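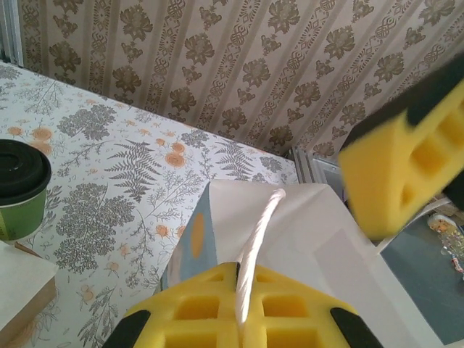 Figure 3. Wrist view of the handle grasp. The twisted rope is held between two yellow waffle-pattern foam pads with black rubber tips.

4.2 Gripping surfaces

The Dradia arms were assembled in the Sendwood shared workshop, with a total parts budget of 3,601 dollars. Commercial finger pads were outside this budget, so we moulded our own from foam. The colour has no function. The square pockets permit the foam to deform around thin objects, such as cord, without a high motor current. We limited the current to 18 per cent of the rated value in all grasps.

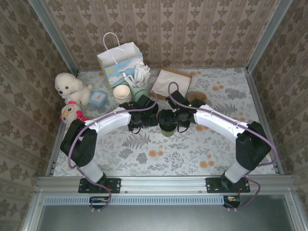 Cable routing needed more revisions than any other part of the build. In the first version the cables were tied tightly to the links, and one connector failed after more than 500 cycles. We therefore left free length at each joint. The purple cables now bow outward around the elbows and arch over the grippers, and both arms can work close together at one lidded cup. The remaining slack is taken up near the base plates.

Shares: 18 | Comments: 0

Related items
Low-cost foam moulding at Gedbridge
Thammasiri cable guide, revised
Aluminium rail mounts for small arms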